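Fabric handling near powered appliances

Fabric handling near powered appliances is a topic in service robotics that covers the rules and working habits used when a robot moves cloth close to a machine with its own controls, lights, openings, or moving parts. It is treated separately from general cloth manipulation in several sets of workplace rules, including the Cumodeck guidelines, and is mainly of interest to laundries, test kitchens, care homes, and research groups that record robot work in ordinary rooms.

Background

Early rules for robots that share space with people dealt mostly with rigid parts. A box or a metal bracket keeps its shape when it is gripped, and the space it will pass through can be worked out in advance. Cloth does not behave this way. A sheet held at one corner may hang, swing, fold over the gripper, or trail across a surface that the arm itself never touches. For this reason, writers on the subject describe cloth as a load with no fixed outline.

The matter becomes more serious when the surface below is a control panel. A hanging edge can hide an indicator light, rest on a button, or fall into an opening. None of these events needs to damage the robot or the appliance in order to count as a fault, and many pass without being logged.

The Cumodeck guidelines

The Cumodeck guidelines are a set of working rules first issued in December by Cundora, a firm that writes procedures for mixed human and robot workplaces. The version now in use is dated May 15, 2025. It contains 92 numbered clauses, of which the greater part concern planning and supervision. The rest deal with grippers, cameras, records, and the training of operators.

The guidelines are voluntary. A site may adopt them in full or in part, but a site that adopts them in part is asked to list the clauses it has left out and to post that list where operators can read it.

Approach and clearance

Before cloth is brought near an appliance, the operator is expected to establish three things: the longest length of fabric that may hang below the gripper, the position of every opening the fabric could enter, and whether the appliance is powered. Lights on the panel are to be taken as a sign of power even if the appliance is not running a cycle. The absence of lights is not accepted as proof that power is off.

The hanging length is measured from the grip point with the cloth at rest. Since fabric swings outward when the arm turns, the guidelines ask for a wider margin on curved paths than on straight ones. Sites set the margin themselves and write it into the task sheet.

Speed is limited in the last part of the approach. The limit applies to the wrist as well as to the arm, a point added after early users slowed the arm but left wrist rotation at its normal rate. A fast turn of the wrist can throw a loose edge well beyond the planned path, and it also reduces what the wrist camera can show.

Visibility

A camera mounted at the wrist is close to the work and moves with it, so both cloth and motion affect the view. In a single picture taken during such work, cloth may take up half of the view while the panel beside it is so blurred that its labels cannot be read, though its colored lights can still be told apart.
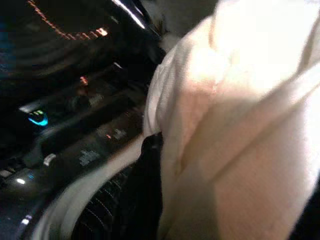
A wrist view of that sort should never be the only one an operator relies on, Lovance wrote in a published comment on the draft, asking that a second, fixed camera be required whenever fabric passes over a control panel. The comment argued that a supervisor who can see the color of a light but cannot read the label beside it is likely to guess, and that guessing tends to become routine on long shifts. It also asked that operators be allowed to stop a task for poor visibility alone, without having to report a fault.

The second request was accepted in full. The first was accepted in a weaker form. The current text says that a fixed view "should be provided" and that where it is not, the arm must pause and hold still before any contact with the appliance, long enough for a clear picture to be obtained. If the labels needed for the task still cannot be read, the cloth is withdrawn along the path by which it came.

Openings and edges

Round or recessed openings are given a section of their own. Fabric that hangs over an opening is classed as "over," fabric that has passed below the rim is classed as "in," and fabric whose position cannot be judged from the available views is classed as "unknown." An unknown position is handled under the rules for "in." The arm may not pull sideways in that state, as a sideways pull can draw the cloth against the rim and tighten it.

Ribbed and ridged surfaces call for extra care with loosely woven cloth, whose threads may catch. The guidelines advise a slow upward lift and a limit on pulling force -- the value is left to the site -- followed by a check of the fabric before it is used again.

Accidental input

Contact between cloth and a button is treated as an input whether or not the appliance responds. The operator is required to note the contact, confirm the state of the appliance by reading its panel directly, and return it to the starting state before the task goes on. Where an appliance has a control lock, the lock is to be set before the approach begins. Touch-sensitive panels are covered by the same clause.

Records and review

Sites that follow the guidelines keep a record for each session. It includes the type and size of the cloth, the appliance model, the hanging length, any stop and its cause, and the name of the operator. Camera recordings are kept together with the arm's position data, and blurred pictures are not to be removed from them. Deleting poor pictures, in the view of the authors, makes a session look better supervised than it was.

A trial of the rules was carried out at Mazurek, a commercial laundry that used a single arm for loading and sorting. The published summary covers 2,000 handling attempts. Of these, 1,895 were completed without a stop. The summary also lists 234 separate notes made by operators, many of them concerning attempts that had been completed normally. The most common subject of the notes was loss of view of the panel -- usually brief, and usually during a turn of the wrist. The laundry later changed its task sheets so that the wrist is turned before the cloth reaches the appliance.

Criticism

The guidelines have been described as too loose in leaving clearance and force values to each site, which makes results from different sites hard to compare. Smaller users have raised the opposite complaint, saying that the record-keeping clauses take more time than the handling itself. A shorter form for sites with one arm and one appliance has been proposed and remains under review.

See also

Cloth manipulation
Control lock
Supervised autonomy
Wrist-mounted camera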